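Small Farm Skills, Unit 4: Cover Crops Between the Vegetable Beds

Handout to go with the April session

Welcome back, everybody, and thank you for all the soil samples in jam jars, which have taken over my kitchen windowsill in the nicest possible way. This unit is the one I look forward to most, so please forgive me if I run on a bit (I always do with rye). Bring the handout with you when we walk the beds, and scribble on it as much as you like.

What we mean by a cover crop

A cover crop is anything you sow mainly for the good of the soil. You may get a little hay out of it, or some bee forage, but the main job is to keep roots in the ground while your cash crop is out of it. On our place at Risden we have 12 beds in the lower field, and in any given winter most of them are green. The ones we leave bare are the ones we regret come spring, when the top has crusted over and the rain has carried the fine stuff down to the gate.

Old Mr. Voß, who farmed the ground before us, used to sow oats after everything, whether it needed them or not. I used to smile at that. Then I dug a hole in his best piece and found crumbly dark soil down past the length of my spade, and I went home and ordered oats!

The main groups

Grasses and cereals. Oats, cereal rye, barley. They come up fast, they hold soil beautifully, and they mop up leftover nitrogen that would otherwise wash away. Oats will usually die off in a hard winter, leaving a mat you can rake aside for early peas. Rye won't. Rye will be standing there in spring looking very pleased with itself, and you need a plan for it before you sow.

Legumes. Crimson clover, hairy vetch, field peas. With the right bacteria on their roots they take nitrogen from the air, and a good part of it becomes available to the next crop once they break down. Buy the inoculant that matches the species, keep it out of the sun, and coat the seed just before sowing.

Broadleaf fillers. Buckwheat is the one everybody loves, and quite right too. It goes in after the last frost, shades out small weeds, and flowers in five or six weeks. Mow it before the seed sets, or you'll be pulling it out of your carrots next year.

Planning the season on paper

Start with the cash crops and work backward. Write down when each bed is cleared, and when the next crop has to go in. Whatever gap is left tells you what you can grow there. A short summer gap is buckwheat country. A bed cleared in early fall suits oats and peas together, and a bed that comes free late, after the last of the squash, is really only fit for rye.

I keep my own plan in a spreadsheet with one row per bed, though a sheet of graph paper does just as well and never needs charging. Whichever you choose, keep last year's plan beside it. You'll want to see where the brassicas were, so that you don't follow them with mustard.

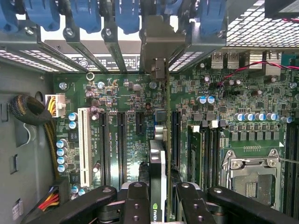
Ending the crop in spring

Mow or crimp, and then wait. For rye, crimping works best once it is shedding pollen; any earlier and it tends to stand back up. Vetch wants to be in full flower. If you turn the growth under green, give it two to three weeks before you sow small seed, longer if the soil is cold. Transplants are more forgiving, and you can often set squash straight into the mat.

Keep an eye on moisture too. A thick stand of rye drinks a great deal in a dry spring, and I have lost a planting of lettuce that way.

For next time

Draw up a plan for three beds of your own, with dates, and bring a root from any legume you can find so we can look for nodules together.

Related handouts
Unit 3: Reading Your Soil Test
Unit 5: Compost on a Small Scale
Seed Drills and Broadcasting by Hand

Shared 165 times

Comments (3)

Pascal Hamann: Lovely notes. We had vetch come back in the onions two years running, so do mow it on time!

gatepost_annie: Would oats and peas still be worth sowing if my beds don't clear until the squash is done?

Course tutor: Annie, I'd go with rye that late, and save the oats and peas for a bed you can clear sooner.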